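Shared Kitchen Storage in Student Housing

Project report, February 2024
Kaede Iwasaki, Ewan Tuhiwai, Mei-kuen Chu

Background

Our project looked at how students in Drenero Hall store food in the shared kitchens. Each kitchen serves one floor. The hall has 300 residents, and the complaint we heard most before starting was that food goes missing or gets thrown out by mistake. We wanted to find out whether the problem was theft, lack of space, or labels.

Method

We put a paper survey under every door and collected the answers in a box by the mail room. We also interviewed 9 residents and asked each of them to keep a food diary for two weeks. Estela Espinoza, who supervised the project, suggested the diary after our first survey draft asked people to remember too far back. Mei-kuen wrote the diary sheets and Ewan did most of the interviews.

The diary had one line per item: what it was, where it was kept, the date it was opened, and what happened to it in the end. Two people stopped after the first week. We kept their pages in the results but did not use them for totals.

Results

Theft came up in the survey more than in the diaries. Most of the lost food in the diaries was either forgotten by its owner or cleared out during the weekly fridge clean. Unlabeled items were the first to go. Milk, cooked rice and open sauces were the worst cases.

Space was a problem on the upper floors, where the fridges are smaller. People there kept dry food in their bedrooms, and several said they bought the same thing twice as a result. 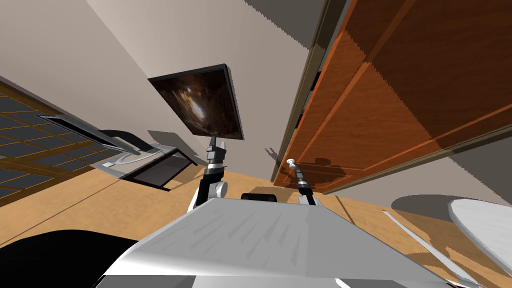

Labels worked when the pen was kept on the fridge door. On floors where residents had to bring their own pen, very few items had a name or a date on them.

Recommendations

We suggest a pen and a roll of tape on each fridge, one shelf marked for food anyone can take, and a notice the day before the clean. The tape should be the freezer kind. Ordinary tape fell off in our trial on floor 5.

We did not look at freezers or at the cost of the wasted food. Takumi Tanabe has our diary sheets if another group wants to use them next term.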